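Wallpaper and Surface Pattern: notes for session 2

Right, hello again. These are my notes from the second session, tidied up a bit for those of you who couldn't hear me over the heating. They follow the order I talked in, so there are a few wanderings, and I've put the homework near the end as usual.

We started with repeats. A repeat is the bit of pattern that gets printed over and over, and once you've found one you'll never sit in a waiting room the same way again. To find it, pick something easy to recognise (a bent leaf, a bird's head) and look straight up until you meet it again. Measure between the two and you've got your repeat height. The Bonholm sample we passed round had a repeat of 60 cm, and most of you got it within a minute, well done!

Then matching. There are three sorts you'll meet in the shops. A straight match lines up across the wall at the same height. A drop match (usually a half drop) shifts down on each strip, so the pattern runs in diagonals and the eye takes longer to spot the join. A free match is stripes, plain textures and so on, where you can hang any strip next to any other. I'm very fond of a half drop for leaves, as I said perhaps too many times. Plants don't grow in rows and a straight match can make them look like they're queuing.

We did the sum for waste on the board and I went too fast, so once more. Say your wall is 300 cm high and the repeat is 80 cm. Three repeats gives you 240, which is too short, so you have to cut four, and that's 320 for every strip before you've added anything for trimming top and bottom. Those extra centimetres add up horribly over a whole room. Do the sum before you fall in love with a paper, that's my advice, and I've ignored it myself twice.

Leaves and stems next, my favourite part. Bamboo patterns turn up again and again because the plant does half the designer's work. The stems give you strong uprights and the leaves cross them at an angle, so you get order and movement in one go. Go and look at the Pangaribuan sheets in the blue folder: same drawing, printed in five colourings, and you'd swear some of them were different designs. The high contrast one jumps at you from across the room. The grey on grey one sits back and reads almost as texture until you're close to it. A few of you called it dull, and I'll keep arguing the point! Tone on tone is what I'd choose for a small space, or for any wall that has a lot going on in front of it.

That took us to floors, and to mixing patterns. Somebody asked whether you can put a leafy wall with a marbled floor, and my answer is yes, if one of them keeps quiet. Marble effects are restless things, all those veins going off in their own directions, and a shiny finish makes them louder still. A dark red or brown one is louder again. So give it a pale wall, keep the wall pattern close in tone, and leave a plain band of something between the two if you can. Kuris used to do a very nice range of plain borders for exactly this and I still have a box of offcuts if anyone wants some.

Homework, due July 7, 2020:

Find a patterned wall you can get close to. Trace or draw one full repeat, and write down its height and what sort of match it is.

Colour your drawing two ways, once with strong contrast and once tone on tone. Felt tips are fine.

Bring a floor sample you think would fight with it. Lino, tile, a scrap of carpet, whatever you've got. We'll lay them all out and argue.

Reading is the chapter on block printing in the Zesance booklet, and do look at the pictures of the worn blocks, they're lovely. Next time is borders and corners, so bring a ruler.

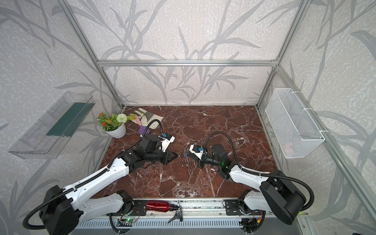

Pale grey wallpaper with bamboo-like leaves with a glossy dark red-brown marble-patterned floor.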